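Cesach Setlists

Setlists and show notes for small rock and punk gigs, typed up from paper and phone notes. Maintained by Dinesh Howlader.

Contents

shows.csv – 383 rows, one per show
songs.csv – 1,317 rows, one per song played, in set order

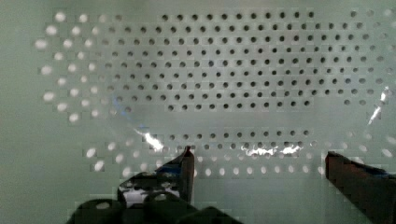 Support acts get their own show row and share a night_id with the headliner. The Ekpo and Surkedetti double bills are entered this way. Encores are marked E in the part column.

Known gaps

Song order is uncertain for 9 shows at Stutinholm; these have order_ok set to 0. Covers are listed under the band that played them, with the original artist in orig_artist where known.
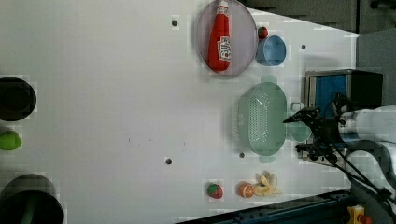 Ketchup bottle on a plate, with a green colander.

Updates

Next release is planned for December. Send corrections with the show_id and the song title – one line per fix is fine.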